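Notebook, Stikholm house reading group on climate and faith
7/27/25

Warm evening, windows open, and I've got a full mug, so this will run on a bit. Harsh Dubey has sent his notes on the June letter to the parishes and I promised Tiziana Guerra I'd write mine up before she starts on the coding.
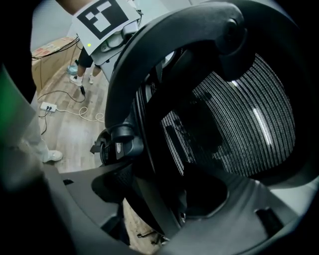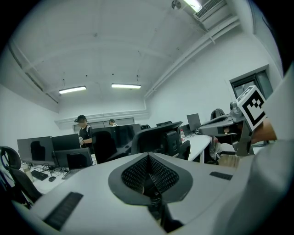
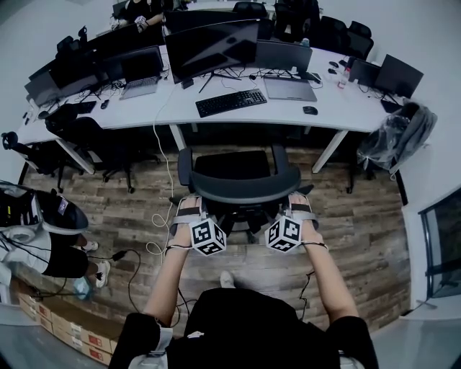

We now have 62 sermons typed up, 17 of them from the Somon valley, and I do think the Somon ones are the loveliest of the lot (one priest spends nearly 800 words on his well!). I read most of them in a black office chair much like the one in there, with my feet up, and kept losing my place from sheer enjoyment. What struck me was how rarely anyone says "emissions" and how often they say "waste", usually about bread or water. Harsh tags both as consumption. I'd rather keep them apart for now, and I've left the Zuccaro sermons untagged until we've talked it over.

The Clostis index stands at 1,278 lines, with a few doubles that I'll weed out tomorrow.

Tiziana, could you check my spelling of the valley place names? And the second Zuccaro sermon is missing its last page, so please ask for it again.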